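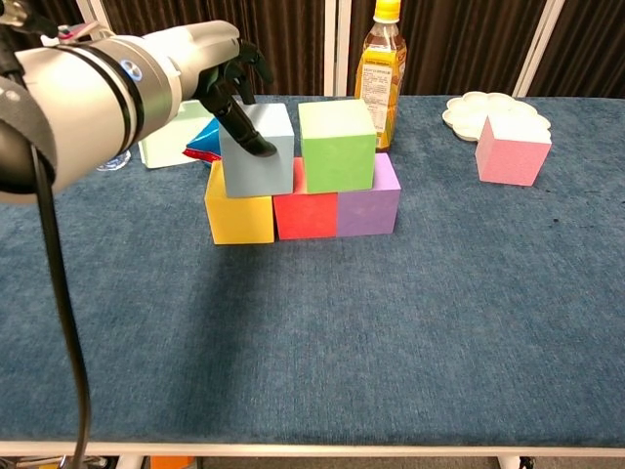

Hand keeps loading the stack after contact, then trips

14 replies · 2,186 views

radekh
We run a Zollness arm with the multi-finger hand on block stacking. Three foam cubes along the bottom, two on top. Since the August firmware the placing move goes fine until the fingertip comes down on the top edge of an upper cube. After that the controller doesn't register contact and carries on pushing. Foam squashes, row spreads, and the arm stops with fault 614. I have to power cycle to clear it.

It happens on the upper left cube far more than the upper right. Wrist light stays blue right up to the trip. Has anyone had 614 on a job this light?
Radek Havlíček

Share · 3 likes

mossop_t
614 is the torque mismatch one. What have you got the contact threshold set to?

radekh
700, as it came.

mossop_t
Far too high for foam. It will crush the cube before it ever reaches that. Try 200 and work up.

Share · 6 likes

brackenfold
I don't agree that it's the threshold. He says it worked before the update with the same setting. I'd look at the cable. If it hangs in a long loop under the forearm, the weight pulls on the wrist and the reading drifts depending on where the arm is. That would fit with left being worse than right.

mossop_t
The cable weighs the same as it did in July.

brackenfold
Yes, but the update redid the gravity compensation. Read the notes. If the payload figure doesn't include the cable, it's wrong now in a way it wasn't before.

Share · 9 likes

Chornovol
Can we talk about the power cycling. Where are your hands when you clear this? On ours at Brornton the arm dropped when the power went, and a colleague got his knuckles pinched between the finger and the table. Only bruised, but it was reported and we had to stop for the afternoon. Keep clear and support the arm before you switch off.

Share · 11 likes

radekh
Fair point. I have been reaching in to move the blocks first. Will stop doing that.

standuteo_fan
Seems a lot of fuss over foam cubes.

Chornovol
The arm pushes just as hard whatever is under it.

Share · 5 likes

radekh
Update. Put the threshold down to 200 and left the cable alone: still faulted, but later. Then put 700 back, tied the cable up along the forearm and redid the payload: no fault on the right, one on the left. Doing both tomorrow.

brackenfold
Redo the payload with the hand closed as well as open. Mine came out different.

mossop_t
Still say 700 is silly for foam.

Share · 2 likes · 5 people are following this thread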